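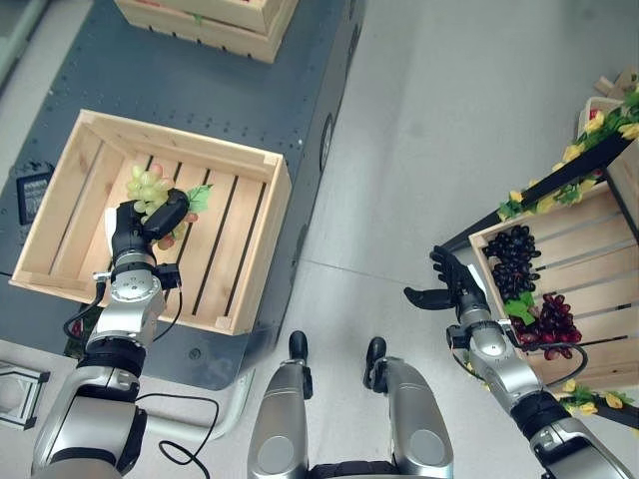
Grape task at the fruit stand, left hand in the crate.

Call for participants: comparing two hand controllers

Our group in Grorkau is looking for 14 people who want to drive a two-armed robot and tell us which controller they like more. You will try both of them, the Wukis glove and the Filtis handle, on the same task: take a bunch of grapes from a crate and bring it to the other side. Experience with robots is not necessary. You must be over 18 and able to stand for one hour.

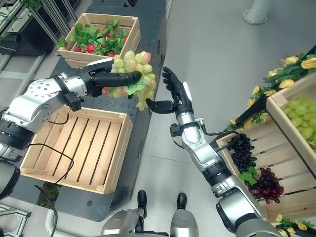
Left hand holding the bunch, right hand open.

One session takes about 90 minutes, with a break. We record the movement of the fingers and the forces you command, but not your face or your voice. The fruit is artificial, so please do not worry about squeezing. Each participant receives a voucher for the Vlachopoulos bookshop and the travel costs by bus or train.
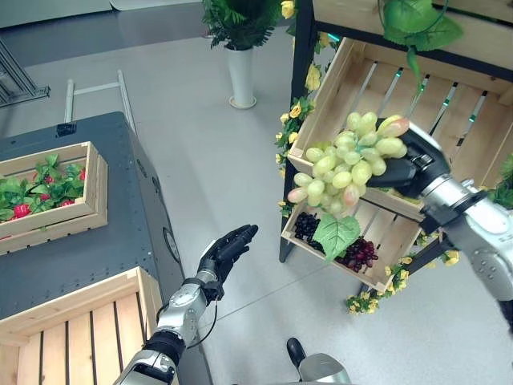
Grorkau, October

Sessions start at 11 in the morning, every Tuesday of this month, in room 921. If you wear glasses, you can keep them on. Left-handed people are very welcome, we have too few of them until now.

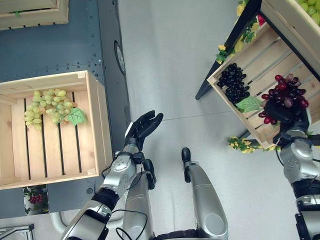 A participant from the pilot round wrote to us that the glove felt natural after a few minutes, but with the handle she could hold her wrist more quiet.

To apply, send a short mail with your preferred Tuesday and your glove size.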